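[lokham-floor] Re: Re: What the grippers mean for the pick line

Replying to the list, as I've had the same questions off-list too.

On Oct 7, 2021, a member at Drerkitcombe wrote:
> We were told at shift meeting that Drerkitcombe gets the hand-held
> grippers after Lokham and that people from produce will be asked to
> go on the recording rota. Nobody on my side has seen one in use. What
> do you do all day with it? Is it heavy? Do you lose your pick rate
> bonus when you're off the line? And the one everybody is asking, are
> we training the thing that takes the job? Management's sheet says
> "redeployment opportunities" and leaves it there.
>
> Also is it true you have to sign something.

I've been on the rota at Lokham since it opened and before that I was on produce at Atinga, loose fruit and veg mostly. I'll take your questions in a different order. This is only my own experience, and others from Lokham should correct me where theirs is different.

What you do

You hold a gripper in your hand and use it to pick things up and put them down. A lot of it is fruit, because loose fruit is what the arms on the line are bad at. Oranges and apples and plums get laid out together on a plastic sheet, and you work through them. Plates and trays with vegetables get set out as well, and sometimes household things. The pads on the fingers are blue and ridged.
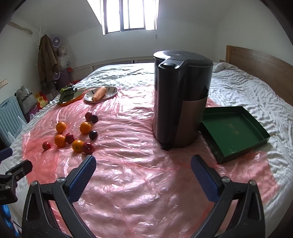 Each pick is one recording. You go in, close, lift, put it down where the card says, open, back off. Then you do it again with things moved. The target at Lokham is 300 good recordings a shift and I usually get there with an hour to go, but my first week I was nowhere near. A recording gets thrown out if you bump something else on the way in, or if you stop halfway to think. The stopping was my problem. On the line you look at the tote, look at the screen, reach. With the gripper you have to decide before you move.

Plums are slower than apples for me. They roll when you come in low. Come in from straight over the top and open wider than you think you need.

Is it heavy

No, but you feel it. It's the same few muscles over and over, in the forearm and at the base of the thumb. I'd say it is easier on the back than the line and harder on the hand. We swap after 32 minutes, which is an odd number that came out of a trial, and you get a sit-down job in between, checking recordings on a laptop. Get the swap written into your rota before you start. At Lokham it was a verbal thing until December and it slipped every time we were short.

If your gloves are too big you'll fight the handle all day. Ask for the smaller size even if you wear large on the line.

Pay and the bonus

This is the part to push on. Pick rate doesn't apply off the line, so with nothing in its place you go down to base. We got a flat supplement after asking for it at 2 site meetings. It comes to a bit less than a good picker's bonus and a bit more than an average one's. The fast people on produce lose by it, and several went back to the line for that reason. Ask what the supplement is before anyone says yes, and ask for it in writing.

The form

Yes, there is a form. It covers hand and arm recordings and says they can be kept and used for the Kandance arms at any Atinga site. Your face isn't meant to be in it. You can say no and stay where you are, and I know people who did and had no trouble over it. Read the paragraph about how long the recordings are kept. Ours didn't give a length of time and I still don't have an answer on it.

How much there is of it

When we started we were told the target was some 2,000 recordings for each kind of item and then the work would be finished. It wasn't. Each time the line changed a supplier or a tray, a new batch was asked for. The setups change all the time too, with the pieces moved closer together or further apart, so you don't get bored exactly, but you do get tired of oranges.

Two people can work one setup, one from each side, and that goes better if you agree first who takes which side. Otherwise you both go for the same apple.
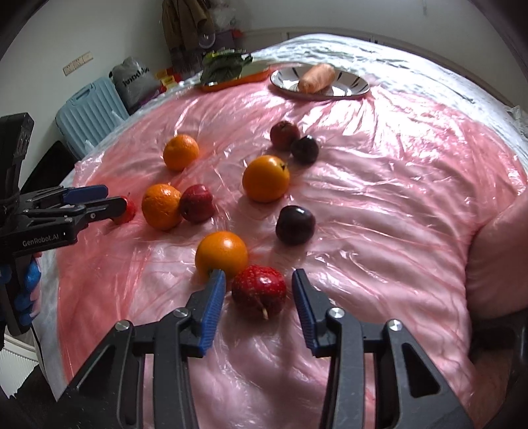
Are we training our replacement

Partly, yes. I don't see how else to put it. The Kandance arms at Lokham now do boxed and bagged goods on the night shift, and the night shift on that aisle is smaller than it was. No one was let go, but people who left were not replaced, and the agency hours went first. Loose produce is still picked by hand on every shift.

What we asked for, and what I'd suggest Drerkitcombe ask for before the rota opens:

Notice in advance, in writing, when an aisle is going over to the arms.
First call on the new jobs (clearing jams, checking recordings) for people already on that aisle.
Agency workers counted in whatever numbers we are shown.
The rota open to people with hand or wrist trouble only if they want it, with a way back to their old job.

We got the first and most of the second. The third is still being argued over. I can send our wording to anyone who wants it, just reply to me off-list so it doesn't fill up everyone's mail.

One more thing, the recording room at Lokham gets warm in the afternoon and you're standing. Ask for a fan early.

--
lokham-floor mailing list
Replies go to the whole list by default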